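Salinas tries a sponge swap, and I'm all for it

21/05/2026

So the Salinas neighborhood store on Ollholm has started taking back old kitchen sponges, and I went down to see how it works (yes, this is what I do with a free morning now!). You bring in your worn-out ones, drop them in a bin by the register, and get 60 cents off a plain cellulose one. The old cellulose sponges go to a composting outfit called Skotholm, and the foam ones get sorted out and thrown away, sadly.
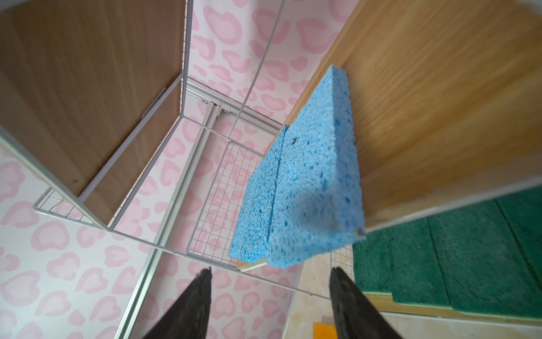

Delia Henríquez wrote in to say she brought back a whole bag in January, during the trial run, and was told half of them didn't count. She'd like a sign that explains which kinds are okay, and she'd like it before she saves up another bag under her sink.

Fair point, and I asked. The store says a sign is coming. For now the easy test is the label: if it says cellulose and has no scouring pad glued on, it goes in. Anything with a plastic foam layer or a rough pad doesn't.
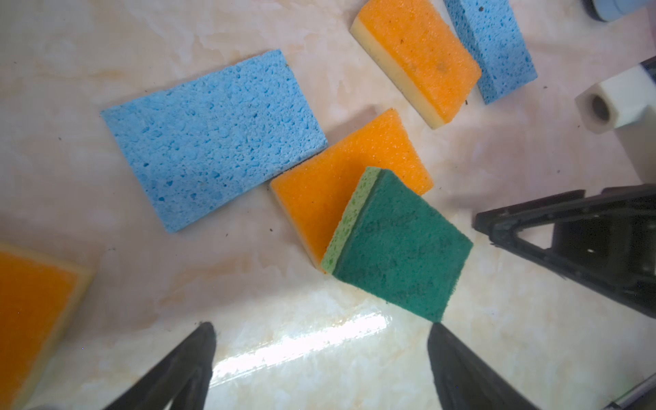

They've collected 2000 so far, which sounds like a lot until you think about how fast my house goes through them. A second bin opens at the Bametti laundromat next month, and the discount stays the same at both places. The limit is 87 sponges per household per year, a number I couldn't get anyone to explain to me. Drop-off is open whenever the store is.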